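Pudard says robots will free up pharmacy staff. Staff want it in writing

November 4, 2020

DUMHOLM - Mail-order pharmacy Pudard plans to put robot arms on its bottle-stocking line in April, and says no jobs will go. Workers on the line have heard that kind of promise before.

The company employs 165 people at its Dumholm site. Nearly 50 of them spend at least part of a shift putting bottles into shelf slots by hand. Under the plan, three arms supplied by Rallolano would take over the night stocking.

"People will move to checking and customer calls," said operations manager Miklós Kocsis. Asked how many new checking posts had been budgeted, he said the figure was still being worked out.

Erzsébet Csizmadia, a shift lead, said her team was shown a computer simulation and little else. "It picks up one bottle at a time in a very clean room," she said. "I asked what happens with a cracked cap at 3 a.m. They wrote the question down."

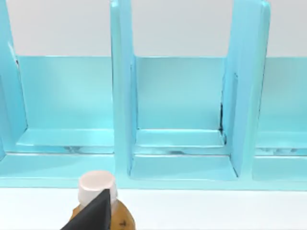 A simulated gripper at a bottle in front of the blue shelving.

Rallolano has not released error rates. Pichit Nuchit, who speaks for the stockers, wants those numbers, along with a written guarantee on hours and pay, before any arm is bolted down. Talks resume next week.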